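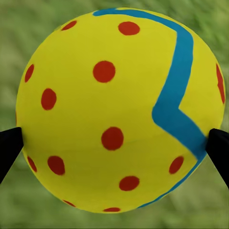

Credit: Ona Koppel / Drastier

Progress report: customer service at Drastier Broadband, second quarter of the grant
Prepared by Ona Koppel for Konrad Gisler, Grollirano Fund

Dear Konrad,

You asked for something shorter than last time. I have taken out the history of the telephone.

When the grant started, a customer whose home internet had gone down waited 45 minutes to reach a person, and the person then asked them to check our website. We have fixed both halves of that. The average wait in September was 2 minutes, and agents may no longer say the word "online" to anyone who isn't.

The callback system from Pendex went live a month behind schedule. Pendex blames our billing software, our billing people blame Pendex, and I have stopped inviting them to the same meetings. It does work. A customer leaves a number, picks a time and gets a call. In the first week it also called our own front desk over 30 times, wanting to know if the front desk was satisfied.

Repair visits are the weaker part. We promised you that 90 percent would happen inside the window given to the customer, and we are at 81. Most of the misses are in Didenko, where we have one van and a great many hills. A second van is approved and will be on the road next quarter, assuming the lettering shop learns to spell Drastier. The first proof said Drastic.

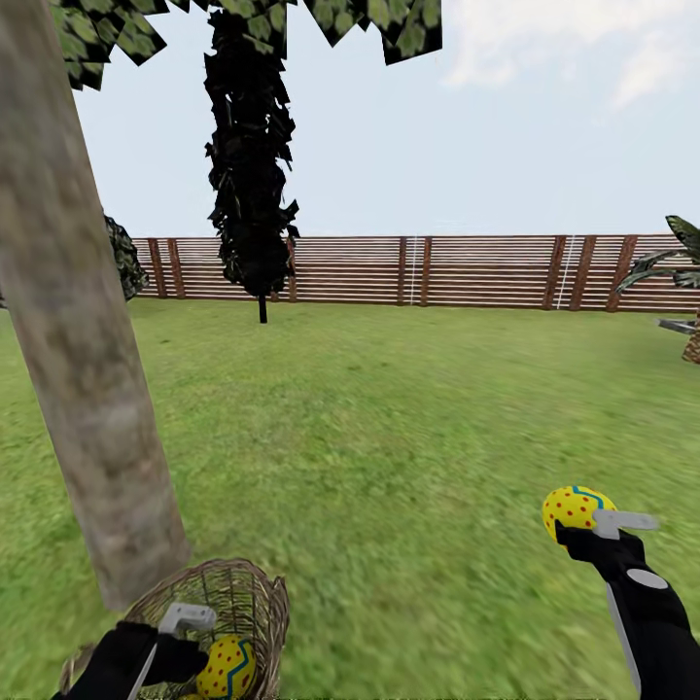
Yellow egg in hand, another in the basket.

Monthly bills now fit on one page. The old one ran to four, and included a "network harmony fee" that dates from before my time and that no one in finance could explain to me. We dropped it. Revenue fell slightly and complaint calls fell a lot, so I would call that a fair trade — finance would call it something else.

Spending is on plan apart from training, which ran over when we decided to put the evening shift through the full course as well. I moved money from the printing line to cover it. The revised budget is in the attached sheet, second tab. Please ignore the third tab.

Still open: the outage text alerts, which go out promptly but only in capital letters, and the Spanish phone menu, recorded and waiting for Pendex to load it. I need your approval on the van lease by the end of the month.

Ona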